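Leris Wide-Rim Tidy Bowl, Clear

Leris > Storage > Bowls and tubs

In stock at Drirdale. Usually sent out within three working days.
Item ref: 253

The Wide-Rim Tidy Bowl is a large open bowl in clear plastic with a frosted rim. It was first sold as a salad and mixing bowl, and plenty of people still buy it for that, but most of the ones we send out now go to homes, playgroups and waiting rooms as a place to put small toys and odds and ends. It has no lid, no handles and no moving parts.

We have stocked it since the Rutthorpe shop opened. The shape has stayed the same in that time. The rim was made a little wider on the second version, after customers told us the old one was hard to carry when full.

Overview

Capacity: medium size, 189 mm deep
Finish: clear body, frosted rim
Colours: clear only
Stacks: yes, empty bowls only
Dishwasher: top rack
Microwave: no
Freezer: no
Lid: not supplied, see Accessories

What it is for

A bowl with a wide mouth is easier for small children to use than a box with a lid. They can reach in with both hands, and they can put things back without having to line anything up. You can also tip the whole lot out on the floor and scoop it up again at the end of the day.

It works well for building blocks, foam shapes, small cartons and card games, play food, crayons and the sort of bits that turn up in coat pockets. It is less good for long items such as rulers and toy swords, which tend to tip the bowl if they lean on one side. For those we suggest the Leris Tall Tub.

Bowl or box?

We are often asked this in the shop. A box makes better use of a square shelf and can be stacked when full. A bowl takes up more room for what it holds, but things do not get wedged in the corners, and it is quicker to wipe out. If the toys are going away in a cupboard, buy boxes. If they live on a table and come out every day, a bowl is usually less trouble.
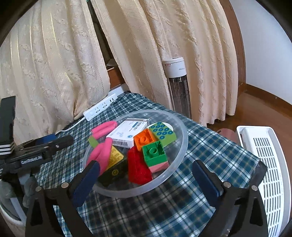
Mixed contents are the usual test for a storage bowl, and the Tidy Bowl copes with them fairly well as long as it isn't heaped too high. Flat-sided things take up the most space. Put cartons in first and let the softer pieces go round them. With building blocks, foam pieces and printed cartons all sharing one bowl on a plaid tablecloth, the white carton ends up lying at a slant with a pink foam-like piece curving over the rim beside it. Foam will do that, and it does no harm, but if you want to carry the bowl from room to room it is better to push those pieces down first. The rim is translucent, so a patterned cloth will show through it. Customers who want a plain look tend to use it on a plain table or buy the white bowl from the kitchen range.

Carrying and lifting

Hold the bowl with both hands under the rim, one on each side. The rim is there for grip and will take the weight of a normal load of toys. Do not lift a full bowl by one side only. It puts all the strain on one part of the rim and may cause a crack over time.

We do not recommend the bowl for heavy goods such as tools, stones or tins. Our limit for it is 2000 g. Above that, use the Leris Work Tub, which has moulded handles.

Keeping track of what's inside

Because the sides are clear, you can see most of what you have without emptying it. Small items still work their way to the bottom. A weekly tip-out is enough for most homes. Playgroups may want to do it at the end of each session, and should check for broken pieces at the same time.

Some customers keep one bowl for each kind of toy. Others put everything in together and sort it now and then. Either is fine. If you do sort, take joined blocks apart before you put them back. They pack down better that way, and it is easier to tell how many of each colour you have left.

Games and cards in cartons can go in the bowl if the cartons are kept shut. Put a rubber band round any with loose flaps. Cartons at the bottom get squashed if something hard is dropped on them, so keep anything you care about near the top.

Cleaning

Wash by hand in warm water with ordinary washing-up liquid, or place on the top rack of the dishwasher. Rinse well and dry with a soft cloth. Do not use scouring pads, as these leave fine scratches on the clear part which cannot be polished out. The frosted rim hides marks better.

Felt-tip and wax crayon will come off with a little cooking oil on kitchen paper, followed by a normal wash. Sticky label residue can be treated the same way. Please do not use nail varnish remover or white spirit. Both will turn the plastic cloudy.

Let the bowl dry fully before you put card or paper in it.

Safety

The bowl itself has no small parts. What you keep in it may well have, so follow the age advice on the toys. Keep small blocks and similar pieces away from children under three.

Stand the bowl on a flat surface, away from the edge. A tablecloth is fine, but a cloth that hangs down can be pulled by a toddler and the bowl will come with it. For that age group the floor is a better place.

Keep away from hobs, radiators and open fires. Throw the bowl away if the rim is cracked or chipped.

Accessories

Leris Flat Lid – a push-on lid in white. Fits this bowl and the older version. Keeps dust out but is not airtight.
Leris Non-Slip Mat – a round rubber mat that sits under the bowl. Useful on polished tables.
Leris Tie-On Labels – plain card labels on string. Pack of 20. The string goes round the bowl beneath the rim.
Pilkington Low Shelf – an open shelf made for us by Pilkington, 220 mm between levels, so the bowl can sit on it without the lid.

The lid and mat can be sent in the same parcel as the bowl. The shelf is sent on its own and takes longer.

Delivery and returns

Orders are packed at Drirdale. Single bowls go by post, and orders of four or more go by courier. Bowls are packed one inside another with paper between them. Please check for cracks when you open the parcel and tell us within seven days if there are any. We will send a new bowl and you do not need to return the broken one.

Unused bowls can be returned within 28 days for a refund. You can also take them back to the Rutthorpe shop, with the order number.

Playgroups and schools

We can supply larger numbers on account. Write to Denise Gosling at the Drirdale office with the quantity, the delivery address and the date you need them by. Orders for the autumn term are best placed before the summer break. Orders placed in October or later are filled from whatever stock is left.

Also in this range

Leris Tidy Bowl, Small
Leris Tall Tub
Leris Work Tub
Leris Kitchen Bowl, White

Page last updated 25/09/2020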